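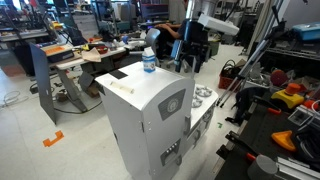

¿Qué parte de un envase de cartón para bebidas se recupera en una planta papelera convencional?
La fibra, que se separa en el púlper; el polietileno y, si lo hay, el aluminio salen como rechazo y necesitan una línea aparte.

Notas del ponente. Reciclado de cartón para bebidas: del contenedor a la pasta.
Marzo de 2019. Turno de 40 minutos, preguntas incluidas.

Diapositiva 1. Presentación
Saludar, decir el título y pasar. No leer el índice. Avisar de que las cifras de la segunda parte proceden de nuestros ensayos en la planta de Kedberg y no son extrapolables a otras instalaciones sin corregir por humedad de entrada.

Diapositiva 2. Dos familias de envase
Refrigerado: cartón con polietileno por ambas caras. Larga duración: se añade una lámina de aluminio y más capas de polímero. Insistir en que el consumidor los deposita juntos y en que la clasificadora óptica los trata como una sola corriente. La forma (tapa a dos aguas, ladrillo, con tapón) es irrelevante para el púlper, salvo por el tapón, que es polímero rígido y va al rechazo pesado.

Diapositiva 3. Por qué no va con el papel
Pregunta habitual en todas las charlas. En un púlper de papel recuperado el tiempo de residencia es corto. El envase de bebidas lleva resinas de resistencia en húmedo o encolado fuerte y no se desfibra a tiempo. Resultado: la fibra buena se marcha con el plástico. Mostrar la curva de desfibrado, señalar el codo y no entrar en la cinética – si alguien la pide, está en el anexo.

Diapositiva 4. Línea de Kedberg
Orden de etapas: abrebalas, alimentación, púlper de tambor, criba de agujeros, depuración centrífuga, espesado. El púlper trabaja en discontinuo. Carga por lote: 600 kg de bala tal como llega. Tiempo de lote: 11 minutos más la descarga. Recordar que antes de junio se trabajaba con hélice de alta consistencia y que los datos anteriores a ese cambio no aparecen en las gráficas.

Diapositiva 5. Ensayos
Se analizaron 158 lotes. Se descartaron los que tenían registro incompleto de temperatura. Variables: humedad de bala, temperatura de agua, consistencia, tiempo. Variable de respuesta: fibra retenida en el rechazo, medida por calcinación y extracción.
Dejar diez segundos de silencio con la tabla en pantalla. La gente la fotografía.
Comentario oral: el efecto de la temperatura es claro; el de la consistencia se confunde con el del operador de turno y conviene decirlo antes de que lo digan ellos.

Diapositiva 6. El problema del resto de producto
La leche residual aumenta la carga orgánica del circuito de aguas. El zumo baja el pH. Con almacenamiento prolongado de las balas en verano aparecen ácidos volátiles y el olor llega a la nave de expediciones. Medidas aplicadas: rotación estricta de balas, purga mayor, biocida dosificado en continuo. La purga cuesta agua fresca. No dar el precio.

Diapositiva 7. Polialuminio
El rechazo se entrega a Zarham, que lo lava, lo densifica y lo extruye en placa. Especificación de entrada: fibra residual inferior al 3 %. Por encima de ese valor la placa hincha por los cantos. Pasar la muestra por la sala – está en la bolsa azul, pedir que la devuelvan.
La vía alternativa, separación por disolvente, se ensayó con Rønning a escala de laboratorio. Separación correcta, balance energético pendiente. No comprometer fechas.

Diapositiva 8. Destino de la fibra
Fibra larga, virgen de origen, sin apenas ciclos previos. Se emplea en capa intermedia de cartoncillo, en papel para sacos y en tisú de gama industrial. Allcombe la compra en hoja húmeda. Limitación principal: la tinta no se elimina en esta línea y el tono queda gris.

Diapositiva 9. Preguntas
Previsibles: lavar o no el envase (escurrir basta), aplastarlo (sí, reduce volumen en el camión), qué hacer con el tapón (dejarlo enroscado).
Si preguntan por bebidas en cartón sin aluminio: hay barreras alternativas en el mercado, no tenemos lotes suficientes para opinar.

Anexo, solo si sobra tiempo
A1. Cinética de desfibrado a tres temperaturas.
A2. Método de calcinación, con la corrección por carbonato.
A3. Esquema del circuito de aguas. La válvula de purga está dibujada en el lado equivocado; corregir antes de enviar el PDF a la organización.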